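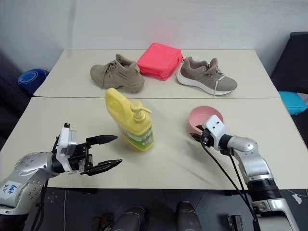
How many times must one task be shown before the learning system can do it alone? It depends on the task, but in Munonholm we collect 600 examples of each one before we start the training.

Gallery: Muren project, table tasks

This page shows our work in the practice room since June. One person guides the two arms by hand controls, and every movement is saved together with the camera view. After each example the objects are put in new places, so the system does not learn only one position.

In the picture at the top: yellow pump bottle and small pink bowl on the near table, shoes and the pink-red pouch on the far one. The left gripper is open towards the bottle, the right one is at the bowl.

The shoes are the most difficult objects for us, as the laces never lie the same way two times. We have 9 object sets now, and the next ones will be prepared with our colleagues in Saldale.

Last change to this page: 1st August

2 comments
645 shares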